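4. Laying out the mat

Use the patterned mat for both small and large items. It can go on a slatted worktable as it is – no underlay is needed.

1. Shake the mat out and lay it with the printed side up.
2. Smooth it from the middle towards the edges. Leave roughly 40 mm of table clear at the front.
3. Put the soft toy at the back, lying down.
4. Lay the white board across the lower part of the mat. It may sit at an angle.
5. Add any small pieces last.

Note: the thick black lines are for guidance only. Items may lie across two or more colours.

Caution: do not pin or tape the mat to the table. Tape marks do not wash out of the yellow.

Coloured mat with the light blue toy and the white board

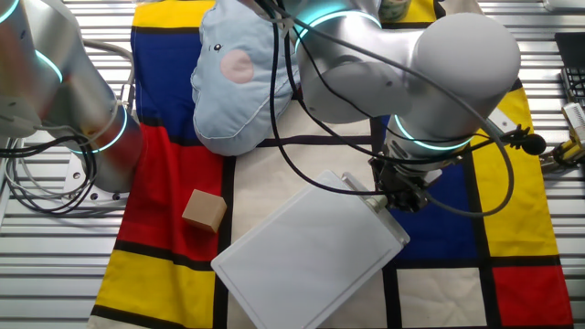
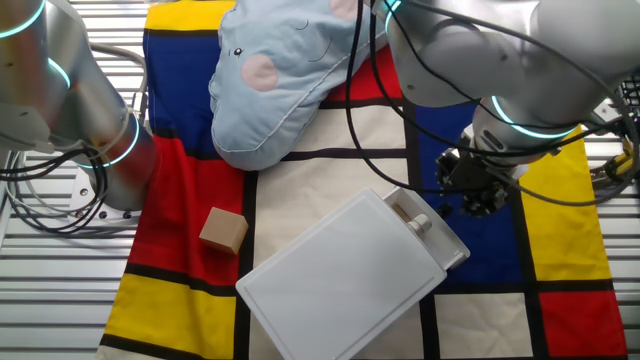
6. Check that the mat has no folds under the board. If it has, lift the board off and smooth the fabric again.
7. Write the layout number on the Skesard sheet and pass it to Llinos Price.

Wash the mat on its own at 40 degrees and dry it flat. For a replacement, ask Yuk-lan Tang.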